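Bench diary, May: the left hand on the kitchen cell

Marble counter loaded, squash on the round trivet, basket at the back. Left hand open and parked over the counter.
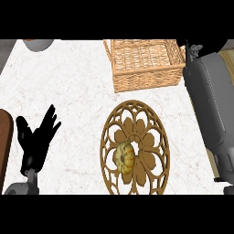
Morning

Started at 7:30 with the simulated cell, before touching the real one. The left hand has been closing late for a while and I wanted to know if the fault was in the model, the settings file or the hand itself. Loaded the kitchen counter layout and sent the left hand to open. It opened. Sent it to close on nothing, and the ring finger came in after the others, same as it does on the bench.

So the model has the fault too, and that pointed at the settings file, which both of them read. Opened it and went to the finger block. The ring finger had a closing delay of 113 milliseconds. The others had none. I asked Evie and she remembered Abla putting a delay in when we were trying to stop two fingers from rubbing. That was on the old hand. It should have come out when we changed over.

Set it to zero, saved, reloaded. Ran open and close until I was bored with it. All the fingers came in together. Put a note in the file with my initials so the next person doesn't wonder.

Midday

Moved to the real cell. Locked out the power, hung the tag, and took the cover off the left wrist. The cable has to go round the inside of the joint with some slack in it, and last time somebody had pulled it tight to get the cover on. The jacket was shiny in one spot but not split. I gave it more slack, moved the clip back one hole and put a sleeve over the shiny part. Ornella held the light.

Two of the cover screws were loose. Cleaned the threads, put a drop of the blue stuff on each and did them up by hand with the short driver. Do not use the electric driver on these. The inserts are soft and we have already lost one that way.

The right arm only got a wipe and a look at the gripper bracket. It was tight. I left it alone.

Lunch late, soup from the machine.

Afternoon

Power back on at 2:15. Copied the new settings file across and homed both arms. The left one stopped with a position error at the wrist. I had forgotten to clear the old zero after moving the cable. Cleared it, put the alignment pin in, set zero again, took the pin OUT, homed again. Fine this time.

Ran the hand slowly, then at normal speed. The ring finger keeps up now. The thumb has a small click near the end of its travel that I don't remember hearing before. Nanna listened and thinks it was always there. I wrote it down anyway. The cycle counter on the hand reads 2,171, so if the click gets worse we know where we started from.

Ordered 3 cable sleeves and a bag of inserts from Skulletti. Bergþóra has to sign for them.

Still to do:
Copy the settings file to the spare controller, it still has the delay in it.
Check the right wrist cable for the same tight run.
Find the second alignment pin. It was in the gray drawer and now it isn't.
Listen to the thumb again tomorrow with the fans off.

Left at 5:40. Cell powered down, tag back on the hook.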